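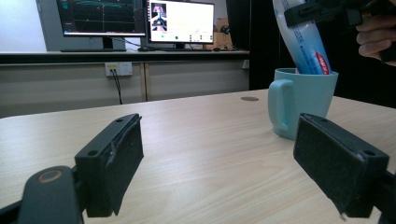 Kumiko Sakamoto asked at the July group meeting whether two hand-held grippers really teach a policy anything that one doesn't, or whether the second hand only doubles the work of collecting. She wanted an answer before the Endale project paid for more recording time. We now have a partial one.

The test used a single family of tasks: putting a tube into a mug and taking it out again. We recorded 200 demonstrations with one gripper and 200 with two, on the same kinds of tabletops and with the same set of mugs. Each set trained its own policy, with the same network and the same training settings. We left our older archive of 2677 mixed recordings out of both runs so that it would not hide the difference.

The policy trained on two-handed recordings did better when the mug started in an awkward spot, with the handle turned toward the free gripper. In the one-handed recordings the operators tended to go straight for the tube, and the mug often slid or tipped when the tube caught on the rim. The policy picked up the same habit. With two grippers, operators steadied the mug first, and the policy learned to do that too, though it sometimes held on long after there was any need.

Removing a tube was easier than inserting one in every condition. Toothpaste tubes were harder than stiff ones. They bend under the fingers, and the printed side and the plain side look different enough to the wrist view that we had to record both.

Masanobu Tamura went back through the two-handed set and marked 93 recordings in which the second gripper blocked part of the first one's view. We expected these to hurt. Training without them made insertion slightly worse, so they are back in. He is now checking whether the effect holds for the Drarkel arm, which has longer fingers.

The recordings and the split lists are on the Uchida drive under the Endale folder. Please don't rename the files, as the training script reads the task name from them.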